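Getting the Living Room Back After a Long Winter

I have a theory that rooms shrink between November and March. Nothing moves, nobody buys a bigger couch, and yet by spring I am walking sideways past the coffee table. So every year around the time the heating goes off I give our living room a proper going over, and since a few of you asked what I do (and in what order, because I am bossy about order), I've written it all down.

Start with fabric. I know everyone says start at the ceiling and work down, and for paint that's right, but for a room you live in I'd take the cushions, throws and covers out first. They hold more dust than any shelf does. Take them outside if you have an outside, and whack them. I mean really whack them! An old tennis racket is perfect, and much better than your hand, which gets sore after the second cushion.

Then read the care labels. I ruined a set of covers from Guerra by being confident – they went in at my usual setting and came out fitting a dollhouse. Now anything with a linen sort of weave gets a cold wash, a slow spin, and goes back on the cushion while it's still a tiny bit damp so it stretches to shape. Zip it up before it goes in the machine or the teeth will chew on everything else in there.

No label? Test a corner on the back. Dab it with cool water and a drop of dish soap, leave it overnight, and look at it in daylight. If there's a ring, leave that cover to the cleaners.
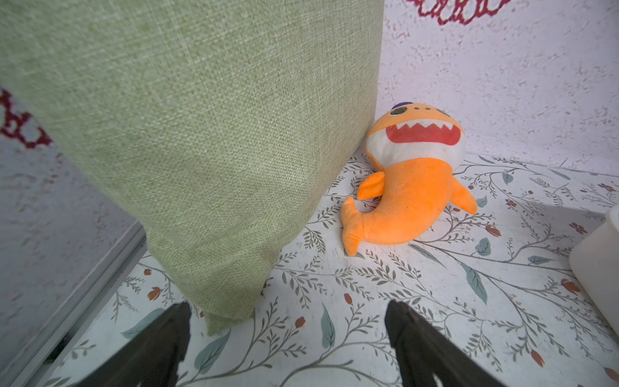

Plush toys can mostly be cleaned without a machine, which is good news if yours play music. Put a few spoons of baking soda in an old pillowcase, drop the toy in, hold the end shut and shake it for a couple of minutes. Let it sit while you do something else, then shake it out and go over it with the brush end of the vacuum. For sticky patches I use a washcloth wrung out in warm soapy water, then a clean one, then a towel. Dry them flat. I used to peg ours on the line by the tail and it pulled the stuffing all down into the nose.

Next, baseboards. Do these dry before you do them wet. If you go straight in with a wet cloth you make a gray paste, and it settles in the top edge where you'll see it every evening from the couch. A dry paintbrush gets along the ledge nicely. After that a damp cloth with a bit of dish soap, and a clean sock over your hand for the corners. My old apartment in Wastthorpe had baseboards as deep as bookshelves, and I did those with a sock on each hand, shuffling along on my knees listening to the radio. Not glamorous but I got around the whole room in one album.

Books and boxed sets come off the shelf one shelf at a time. Please don't empty the whole bookcase onto the floor! I've done it, I counted 131 books when I finally put them back, and we ate dinner around them for days. Do a shelf, wipe it, let it dry, put things back, then go have coffee. Hold each book shut while you brush the top edge, and brush away from the spine so the dust doesn't slide down inside.

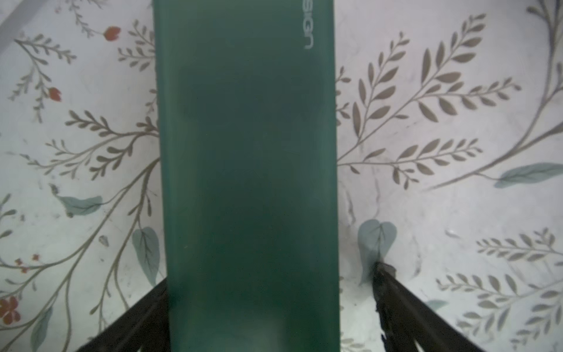 Dark, matte surfaces show every fingerprint, so give them a dry cloth first.

For matte covers and boxes I stay away from spray completely. It leaves shiny spots that never quite match the rest. A soft white eraser takes off scuffs if you're gentle, but keep it well away from any printed lettering.

Last of all, the floor. Vacuum twice, once in each direction, and move the furniture for at least one of those. I keep a roll of felt pads from Pirkano in the kitchen drawer and replace any that have gone hard while the chairs are upside down. Wipe the feet first or the glue won't hold.

The whole thing takes me most of a day with lunch in the middle. If you only have an hour, do the cushions and the floor and shut the bookcase out of your mind until June. I'll do windows next time – I've got a squeegee from Allum I'm a little bit in love with.

Contact | Copyright, all rights reserved | Back to top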